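En Sandu enseñan a los robots moviéndolos a mano. La responsable de demostraciones lleva dos años en ello y no le ve misterio. «Coges el brazo, haces la tarea y el sistema lo graba. Luego la repites», explica.

El proyecto Prekatance, encargado por Carnar, reúne 2.565 demostraciones de ordenar calzado. Unas 900 se hicieron con mando a distancia, que ella usa menos. «Con el mando pierdes el tacto. Aprietas de más y te enteras tarde».

Los turnos son cortos. «En un día bueno salen hasta 230. Después la muñeca protesta».
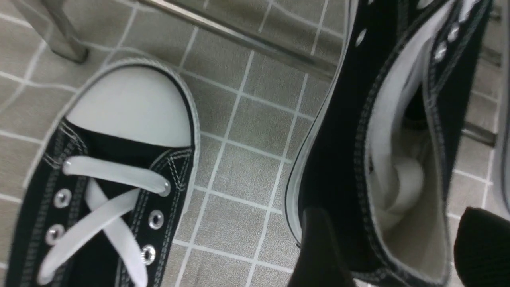
Lo más difícil, dice, es la lona. «Una caja no cambia de forma. Una zapatilla cede por donde la coges, y si dudas, el robot aprende la duda. Esas tomas las borro».

En diciembre empezarán con abrigos.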